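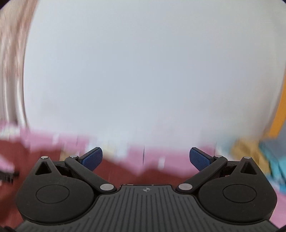 파란 패드를 단 검은 집게.

검색어를 입력하세요 검색
매거진 > 생활 > 옷장

겨울옷은 언제 넣어야 하는가

글 크비도 흐루비(Kvido Hrubý) | 2019년 4월 22일

겨울옷을 너무 일찍 넣은 사람과 너무 늦게 넣은 사람이 한집에 살면 봄마다 같은 대화를 한다. 나는 일찍 넣는 쪽이다. 2월에 하루 햇볕이 좋았다는 이유로 두꺼운 옷을 몽땅 압축팩에 밀어 넣고 청소기로 공기를 뺐다. 이틀 뒤 눈이 왔다. 압축팩에서 도로 꺼낸 외투는 대형 노가리 같았고, 나는 그걸 입고 출근했다. 회사 엘리베이터에서 누가 새로 산 옷이냐고 물었다. 질감이 독특하다고 했다.

체코에서 자랄 때는 이런 고민이 없었다. 외할머니 댁에는 다락이 있었고, 겨울옷은 다락에 올라갔다가 내려왔다. 올라가는 날은 할머니가 정했고 이의 제기 창구는 없었다. 서울의 우리 집에는 다락이 없다. 있는 것은 침대 밑 공간과, 부동산에서 '드레스룸'이라고 부르던 벽의 오목한 부분이다. 한 사람이 들어가서 팔을 벌리면 양쪽 벽이 다 닿으니 드레스까지는 몰라도 조끼룸 정도는 된다.

한국에 와서 가장 감탄한 것은 옷장 정리가 하나의 업종이라는 사실이었다. 홈쇼핑에서는 새벽 한 시에도 누군가 패딩을 납작하게 누르고 있다. 진행자는 늘 방금 기적을 본 표정이다. 나도 그 표정에 넘어가 드라마니(Dramani)라는 수납함을 샀다. 용량 59리터, 뚜껑이 투명해서 안이 보인다는 점이 장점이라고 했다. 침대 밑에 넣으면 뚜껑으로 보이는 것은 매트리스 받침이다. 같은 크기의 다른 제품보다 1,996원 비쌌는데, 그 차액이 투명함의 값이었던 모양이다.

보관 서비스도 알아봤다. 잘사이드(Jallside)라는 업체는 옷을 상자째 가져갔다가 가을에 돌려준다. 상담원은 친절했고 "고객님, 맡기실 옷의 추억까지 보관해 드립니다"라고 했다. 추억은 괜찮으니 습기만 막아 달라고 했더니 습기 관리는 한 등급 위 요금제라고 했다. 추억이 기본 제공이고 제습이 유료인 세상이다. 전화를 끊고 신문지를 찾았다. 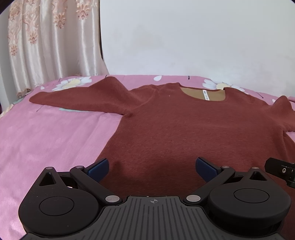
니트로 말하자면, 접느냐 거느냐로 집안이 갈린다. 아내는 접는다. 나는 건다. 정확히 말하면 걸었다가 어깨에 뿔이 난 것을 보고 아내 몰래 접는다. 옷걸이에 걸린 니트는 제 무게로 조금씩 늘어나고, 몇 달 지나면 어깨에 작은 봉우리가 생긴다. 김을 쐬면 가라앉는다고들 하는데, 욕실에 걸어 두고 뜨거운 물을 틀어 놓은 결과 나는 어깨에 뿔이 난 축축한 스웨터를 얻었다. 그날 수도 계량기를 본 아내는 별말을 하지 않았다. 별말이 없는 편이 더 무서웠다.

접는 쪽에도 파벌이 있다. 반으로 접고 소매를 뒤로 넘기는 정통파, 김밥처럼 마는 실용파, 그리고 일단 침대에 펼쳐 놓고 전화를 받으러 가는 파. 마지막 파의 옷은 보통 밤 열한 시에 의자로 옮겨 가고, 의자에서 한 계절을 난다. 우리 집 의자는 사람이 앉은 지 오래되었다. 손님이 오면 의자에 쌓인 옷이 침대로 가고, 손님이 가면 옷은 다시 의자로 돌아온다. 철새도 이렇게 정확하지는 않다.

세탁 표시는 또 다른 문제다. 대야에 손을 담근 그림, 삼각형에 가위표, 네모 안의 동그라미. 상형문자를 해독한 민족의 후예도 아닌데 옷 하나 빨자고 이걸 읽어야 한다. 동네 세탁소 사장님께 네모 안의 동그라미가 뭐냐고 여쭸더니 안경을 올리고 한참 보시다가 "맡기라는 뜻이야" 하셨다. 건조기 표시라는 것을 나중에 알았지만, 사장님의 해석에도 나름의 일관성이 있다. 여쭤본 기호 3개의 답이 모두 같았다.

좀약에 대해서는 신중하게 쓰겠다. 나프탈렌 냄새를 싫어하는 사람이 많다 보니 요즘은 편백나무 조각이며 라벤더 주머니가 인기다. 라벤더 주머니를 넣은 첫해, 내 스웨터 소매에 구멍이 났다. 벌레들이 향을 마음에 들어 한 것 같다. 알고 보면 향보다 중요한 것은 넣기 전에 빠는 일이다. 한 번 입고 깨끗하다고 우기며 넣은 옷의 국물 자국을 벌레는 정확히 찾아낸다. 할머니는 이걸 아셨고, 그래서 다락에 올라갈 옷을 하나씩 창가로 들고 가 햇빛에 비춰 보셨다. 어린 나는 그게 무슨 의식인 줄 알고 옆에서 엄숙하게 서 있었다.

올해 마흔셋, 그러니까 43년을 살고도 겨울옷 넣는 날을 맞힌 기억이 없다. 지난주에는 낮에 반소매를 입고 나갔다가 저녁에 편의점 처마 밑에서 떨었다. 두꺼운 옷은 전부 침대 밑에 있었고, 압축팩은 공기를 잘 빼고 나면 쉽게 열고 싶지 않은 물건이다. 아내는 아직 외투를 현관에 걸어 두고 있다. 5월까지는 둘 생각이라고 한다. 어제는 그걸 빌려 입고 쓰레기를 버리러 나갔다. 소매가 짧았다.

매거진 코르몬트(Kormont) | 구독 및 광고 문의 | © 코르몬트. 무단 전재 및 재배포 금지 | 맨 위로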